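Contents Previous Next Glossary Index

Chapter 8
Light on Plain Surfaces

If you have worked through the chapters before this one, you have by now drawn a good many boxes, balls and coffee cups, and I hope you have a stack of paper to show for it. Most students tell me they feel fairly safe with objects at this point. An object has an outline, and an outline is a friendly thing to hold on to. You start at one side, you go around, and sooner or later you come back to where you began. In this chapter we are going to take that comfort away for a while and look at the part of the drawing most people leave until last, and then fill in with the side of the pencil while thinking about supper. I mean the wall, the tabletop, the floor, the big quiet areas that seem to have nothing in them.

I came to this subject slowly myself. When I was a student in Vamden, I had a teacher named Darlene Sawatzky who used to set up the most wonderful arrangements of jugs and onions and old cloth, and then tell us to draw only the wall behind them. We grumbled, of course. We had come to draw onions! But she would walk around the room with her hands in her apron pockets and stop at each easel, and she always asked the same thing: "Where is it lightest?" And you would look up, quite sure that a white wall was white all over, and find that you could not answer her. I spent 90 minutes on that wall the first evening and went home with a sheet of gray mud. I still have it somewhere.

The trouble begins in the mind and works its way down to the hand. We know that a wall is one color because somebody painted it from one can. Knowing this, we stop looking. The eye reports a whole range of lights and darks, and the mind, which is a busy and helpful sort of manager, throws most of the report away and hands us the single word "white." This is very useful for getting through the day. You would not want to stop and wonder at every wall between the bedroom and the kitchen. For drawing, though, we need the full report back.

Painters call these lights and darks values, and you met the word briefly in Chapter 2. A value is simply how light or dark a spot is, leaving its color out of the matter. What we are concerned with now is the way one value slides into another across a surface that has no edges on it. This slide is called a gradation. Some gradations are short and steep, like the turn from light to shadow on an egg. Others are long and so gentle that you can only be certain of them by comparing one end with the other.
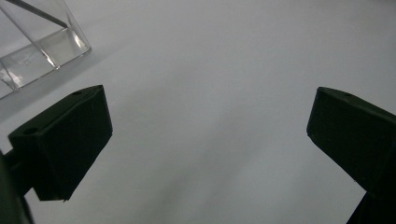 Long gradations are the ones that catch beginners out, and they are worth some patience. Begin with the two ends, never the middle. Find the lightest place and the darkest place, put a small dot of the right value on your paper for each, and only then let yourself work in between. A pale tabletop makes a very good first subject. The one shown is brighter toward the upper right and goes to a cooler gray, a little bluish, toward the bottom, and if you squint at it you may also pick up faint slanting bands of light running down from upper left to lower right. A student who filled in that surface with one even tone would lose nearly everything that makes it lie flat and catch the light. Notice too that the change is in temperature as well as value. We will leave temperature alone until we have color in our hands, but it does no harm to start noticing it.

Squinting, by the way, deserves a word of its own. You have seen artists do it and perhaps thought it was for show. When you half close your eyes, small details blur and the larger pattern of light and dark comes forward. It works best if you let your eyelids drop softly and look at the whole subject at once. If you screw up your face and glare at one spot you will only get a headache. Squint at the subject, then squint at your drawing, then back again, and keep your eyes narrowed in the same way for both.

A second help is the viewing card. Take a stiff piece of gray card and punch two holes in it, a few inches apart. Hold it at arm's length and close one eye, so that one hole shows you one part of the wall and the other hole shows you another part. With everything else covered up, you will see two little disks of tone side by side, and they will almost never match. The first time I did this I moved the card back and forth for the better part of a morning, quite convinced that there was some trick in it.

There is also the matter of where the light is coming from, and here I would like you to get up and walk about. A window on one side of a room throws a strong light on whatever is near it, and the light weakens as it travels. A surface that faces the window squarely is brighter than one turned away from it. A pale floor sends some light back up onto the lower part of the walls, and a red chair will send a little red along with it. When all of these are at work together, even a bare corner becomes a lively place. Colton Morin, who shared a studio with me in Doucette for several years, once drew nothing but the corner above his radiator from the first frost until June. He sold one of those drawings, too, which annoyed the rest of us a good deal.

As for materials, keep them simple for now. You will want a soft pencil, a harder one, a kneaded eraser and paper with a slight tooth to it. Very smooth paper shows every stroke, and very rough paper breaks up the tone before you have had a chance to control it. Hold the pencil far back and lightly, and build the tone in layers, letting each layer cross the last at a different angle. Go slowly. It is much easier to darken a passage than to bring the light back once the paper has been pressed flat. And please don't smudge with your finger – I know how tempting it is – until you can make a smooth gradation with the point alone.

Before you turn to the first section, try this short warm-up. Pin a plain sheet of white paper to a wall near a window, sit down in front of it, and draw what you see, including the wall around it. Do it once in the morning and again at four in the afternoon, from the same chair. Write the time at the bottom of each. You will need both drawings beside you when we come to Section 8.1, where we look at how a surface changes as the day goes on and how to choose a moment and stay with it.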